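The Case for Carpet in Shared Workrooms
An opinion from the Pistgate Facilities Office
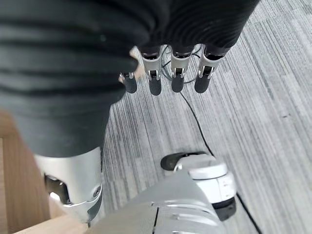 Striped grey carpet with a cable running over it.

Every few years the question of flooring returns to this office, and every few years the same recommendation is made: remove the carpet, seal the slab, and be done with it. The argument is familiar. Hard floors are easier to mop, chairs roll better on them, and a dropped screw can be found at once. The Facilities Office has heard these points with respect and continues to disagree with most of them.

A workroom is occupied for long hours by people who stand, kneel, talk and drop things. Carpet makes those hours easier. Sound is the first consideration. When the upper floor of the Gindach building was stripped to bare concrete, this office received 47 written complaints about noise before the following December, many of them from tenants one floor below. The rooms that kept their carpet produced very few. A rug here and there does not correct the problem, and acoustic panels cost more than the floor they are meant to compensate for.

The second consideration is wear. A grey carpet with a fine streak of lighter and darker thread is a modest choice, and it has been criticized as dull. It is also forgiving. Lint and small scuffs do not stand out against it, and a worn section can be replaced without the patch announcing itself to every visitor. The solid blue carpet laid in the Wasilewska wing showed each chair mark within a season. The office would not select it again.

Cables deserve a separate word. Critics of carpet often speak as if loose cables were the fault of the floor. They are a matter of housekeeping, and they will cross any surface on which people work with powered equipment. A thin black cable is easy enough to notice on pale grey and much harder to notice on dark tile. Where a cable must cross a walking route, it should be covered. Where it serves a single work area, it may lie in the open during use and should be coiled at the end of the day. Our present rules say nothing on this second point, and they should be amended.

Cost will be raised, as it should be. The Miken estimate puts replacement at 368 dollars for each standard bay, with 12 bays due in the coming cycle. Sealing the slab would be cheaper in the first year. The estimate for sealing does not include chair mats, kneeling pads or the sound treatment that tenants will certainly request, and it should not be compared with carpet until it does.

There are rooms where carpet has no place. Wet areas, paint rooms and loading bays should remain hard, and this office has never proposed otherwise. For the ordinary workroom, we ask that the present standard be kept, that worn sections be replaced on schedule, and that the vacuuming contract be restored to its former hours.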